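Gellolico
Home > Field Supplies > Canvassing > Kimgate Canvass Kit

Kimgate Canvass Kit
For door-to-door work in local, state and federal races

The Kimgate is a shoulder bag, a hard clipboard and a set of inserts for people who knock on doors for a candidate or a ballot question. It is sold as one unit. The parts are also sold separately if you need to replace one. Product page updated August 18, 2026.
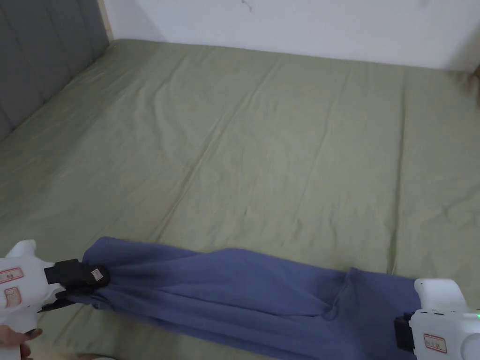 4 min read

Most campaigns now run their walk lists on a phone, and most of them still hand out paper too. Phones run down, screens are hard to read in full sun, and some canvassers would just like to have a pen. The Kimgate is set up to work either way. The clipboard has a phone rest along its top edge and a paper clip below it, so you can mark a printed list while the phone stays upright.

The bag is coated polyester with a flap that closes on a strip of hook-and-loop tape. It has one main pocket for literature, a flat pocket behind it for finished sheets, and a small zippered pocket on the front for pens and keys. The strap adjusts from either side. There is a reflective strip along the bottom of the flap for evening shifts, which start to matter in October when it gets dark before dinner.

What is in the kit

Shoulder bag, navy or gray
Kimgate clipboard with phone rest
Yu badge holder with clip and neck cord
Literature divider, rigid plastic
Rain sleeve for the clipboard
Pen loop, stick-on

The clipboard holds up to 30 sheets of ordinary printer paper. Beyond that the clip will not close flat and pages start to slide out from the bottom. If your turf packets are thicker, split them and keep the second half in the flat pocket.

Literature size

The main pocket was cut for palm cards and standard door hangers. Letter-size flyers fit if they are folded once. Unfolded letter-size pieces will go in, but the flap does not close over them. Large mailers printed on heavy stock should be carried in a separate tote.

The divider keeps two pieces apart, for example an English and a Spanish version, or a piece for supporters and a piece for undecided voters. It slides out if you only carry one.
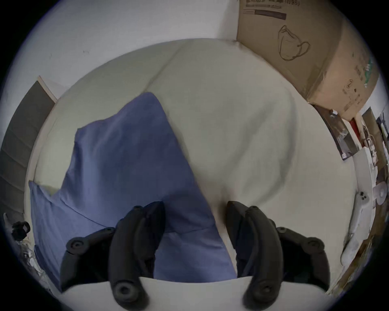

Can we print our campaign logo on the bag?

The flap has a blank panel that takes screen printing or a heat transfer, and we print it for orders of 20 kits or more. Smaller orders ship blank. Many states and towns require a "paid for by" line on printed campaign material, and some of those rules reach bags and clothing. We print the art you send us. We do not check it for the disclaimer, so ask your state or local election office before you send the file.

Send artwork as a vector file in one color. Two-color printing is available on the gray bag only. You will get a proof by email, and printing starts after you approve it. Changes after approval are billed as a new setup.

The Yu badge holder
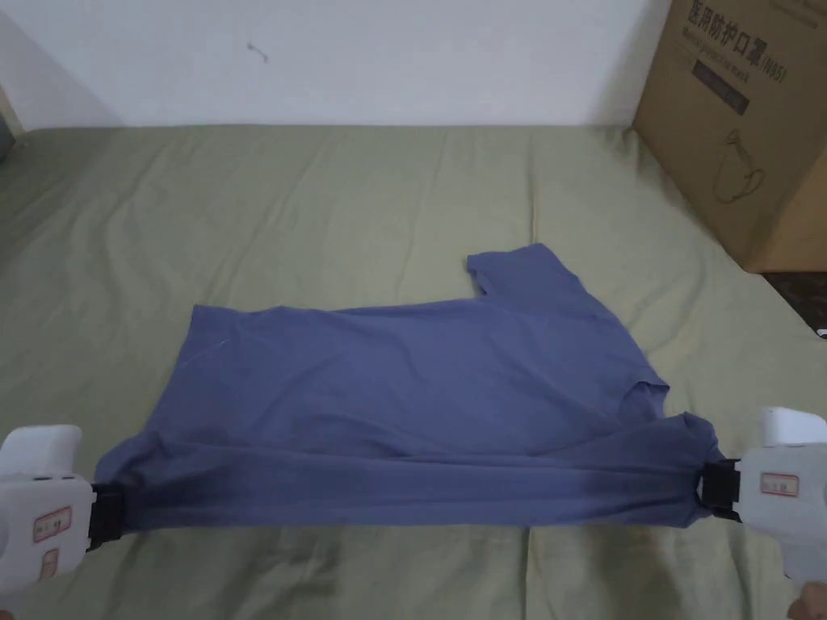 A canvasser should be easy to identify from the other side of a storm door, and several towns that require a permit also require that it be worn in view. The Yu holder is a clear vinyl pocket with a swivel clip. It comes with a neck cord that has a breakaway catch at the back. On a collared shirt, clip it to the placket. A plain short-sleeved T-shirt like the slate-blue one has nothing in front to clip to, and soft fabric tends to sag under the weight, so use the neck cord with shirts of that type. The pocket takes a standard permit card or a printed insert of the same size. A template for the insert comes with your order confirmation.

Choosing a strap length

The strap ships at its longest setting. For most people the bag should sit at the hip with the flap facing forward. Worn across the chest it stays put on stairs. Worn on one shoulder it is quicker to take off, but it swings when you bend down to leave a door hanger.

Care

Wipe the bag with a damp cloth and mild soap. Do not put it in a washing machine or dryer. The coating will peel. The rain sleeve can be rinsed and hung up. Take the divider out before storing bags in a stack, or it will take on a bend.

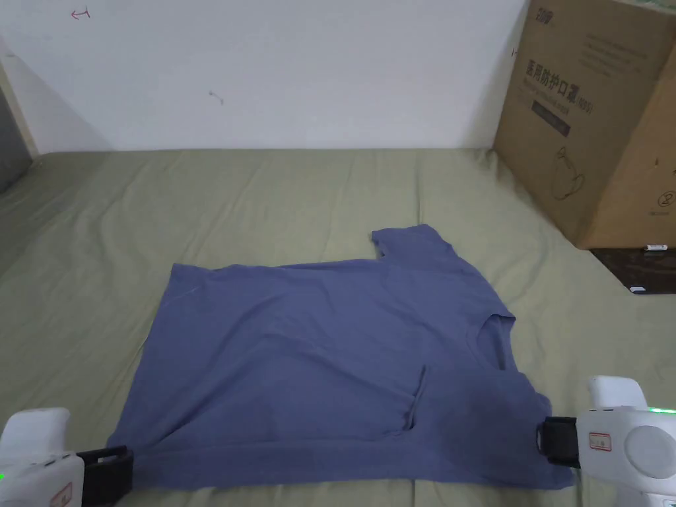 Short-sleeved T-shirt spread out on a green bedsheet.

We do not sell shirts. For campaign clothing, look for a print shop near you, and ask whether it carries a union label if that matters to your race.

Bulk orders and delivery

Blank kits ship from our Clurndale warehouse. Printed kits need 14 business days after the proof is approved, plus shipping. The weeks before a general election are the busiest part of our year. Orders for printed kits placed in October may not arrive before Election Day, and we will tell you so before we charge you. Blank kits are normally in stock all year.

State parties, county committees and issue groups ordering up to 2000 kits can use the regular order form. For more than that, write to the sales desk first so we can set a delivery schedule. Kits can be split among several field offices at no added charge if the addresses come in one spreadsheet.

We sell to campaigns of any party and to nonpartisan voter registration groups. Prices are the same for all of them. We do not share customer lists, and we do not make contributions to campaigns, in cash or in goods. Every order comes with an itemized invoice in the name of the buying committee, suitable for your expense report.

Returns

Blank kits may be returned unused within 30 days. Printed kits may be returned only if the printing does not match the approved proof. Broken clips and catches are replaced free in the first year. Send a photo of the part and your order number.

Replacement parts: Clipboard | Yu badge holder | Rain sleeve | Divider | Pen loop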